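Larico Releases Flaltar 3, a Friendlier Planning Toolkit for Two-Handed Robot Work

22/07/2026

Larico, the software company behind the Flaltar family of robot planning tools, is very pleased to announce the release of Flaltar 3, which is available to all current customers starting today and to new customers through the company's website. The new version is the largest update the team has put out so far, and it brings together a good many things that users have been asking for, some of them for quite a long time (thank you for your patience, and for your letters!).

Flaltar takes recordings of people doing a job with a pair of hand-held grippers and turns them into motion plans that a two-armed robot can follow. Earlier versions did this well enough for boxes, trays and other things with flat sides. Round, soft and slightly lopsided things were another matter, and anyone who has tried to plan a steady two-sided hold on a piece of fruit will know just how many small decisions go into it.

"We kept hearing from people who pack food, and what they told us was that the software was treating a plum like a brick," said Catinca Coman, head of product at Larico. "So we went back to the part of the program that decides where each gripper should press and how the two sides should agree with each other, and we pretty much started that part over. It took us longer than I promised everybody it would, and I am so glad we did it."

The new contact planner looks at both grippers together instead of planning for one and then fitting the other around it. If one side shifts during a recording, the plan for the other side shifts along with it, and the user can see both paths drawn on the same timeline. A slider lets the user set how firm the hold should be, and the setting can be saved with the object and used again on another job.

The release was tested over the spring and early summer with 543 recorded demonstrations, which Larico gathered with its partner MacAulay. The recordings cover fruit, rolled cloth, paper cups and a number of other everyday objects, and all of them come with the release as a starter library, so that new users have something to work with on their first morning.

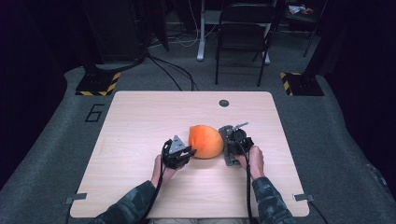 Also New in Flaltar 3

The recording viewer has been rebuilt and now opens long sessions without the wait that users of version 2 will remember. Recordings can be trimmed, split and labeled right in the viewer, and labels carry over when a file is shared with a coworker.

"My favorite part is the undo button, and I know how that sounds," said Jailson Brito, who led work on the viewer. "You can now go back through every change you made to a recording, even after you close it and come back the next day."

Price and Availability

Customers with a current Flaltar plan receive the update at no added cost. Projects saved in version 2 will open in the new version, though Larico asks users to keep a copy of the old files until they have checked their plans. Printed guides, written by Jessie Cairns, can be ordered through the Larico help desk.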